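Pesquisar no catálogo OK Pesquisa avançada

Início | Produtos | Lavandaria | Assistência | Contactos

Imprimir esta página Enviar por e-mail

Detergente líquido concentrado Vorex para têxteis de cor

Referência Fena 164

O Vorex é um detergente líquido concentrado destinado à lavagem de têxteis de cor em residências, unidades de alojamento e lavandarias de pequena dimensão. É distribuído pela Fena em embalagens de 50 doses e em bidões de 122 doses, ambos com tampa doseadora graduada.

A fórmula não contém branqueadores óticos nem agentes à base de cloro. Destina-se a algodão, linho, poliéster e misturas destas fibras, em programas a frio ou a temperatura moderada. Não deve ser utilizado em lã, seda ou peças cuja etiqueta indique exclusivamente limpeza a seco.

Dosagem

Para uma carga normal com sujidade ligeira, recomenda-se uma tampa cheia até à primeira marca. Em zonas de água dura, a dose passa para a segunda marca. O produto coloca-se na gaveta do detergente ou, nos modelos de carregamento superior, diretamente no tambor antes da roupa. A dosagem excessiva deixa resíduos nas fibras e obriga a enxaguamentos adicionais.

Separação e preparação da roupa

As peças de cores intensas — em particular os vermelhos, os azuis-escuros e o preto — devem ser lavadas à parte nas primeiras utilizações. A Fena aconselha um ensaio prévio de solidez da cor numa zona interior da costura, com uma gota de produto diluída em água e um pano branco. Se o pano ficar manchado, a peça lava-se sozinha e a frio.

Antes de carregar a máquina, convém esvaziar os bolsos, fechar os fechos e virar do avesso as peças estampadas.

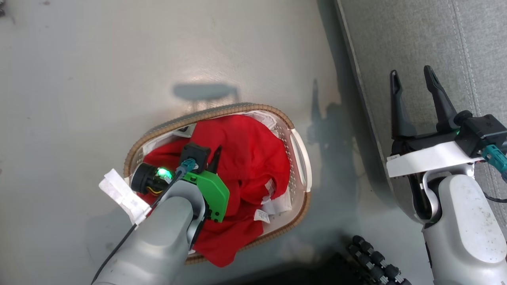 As indicações da etiqueta do fabricante da peça prevalecem sempre sobre as desta página. A roupa lavada não deve permanecer no tambor após o fim do programa.

Conservação

Guardar na embalagem original, bem fechada, em posição vertical e ao abrigo da geada. Manter fora do alcance das crianças. O bidão é fabricado com 100 % de plástico reciclado e pode ser depositado no contentor de embalagens depois de vazio.

Encomendas

Os pedidos de clientes profissionais são tratados por Saodah Chong, no armazém de Ustamcombe. As fichas de dados de segurança solicitam-se a Dario Marras, do serviço técnico. A tabela de preços em vigor é a publicada em maio.

Produtos relacionados: Vorex Branco, Vorex Delicado, Amaciador Pennington

Imprimir esta página Enviar por e-mail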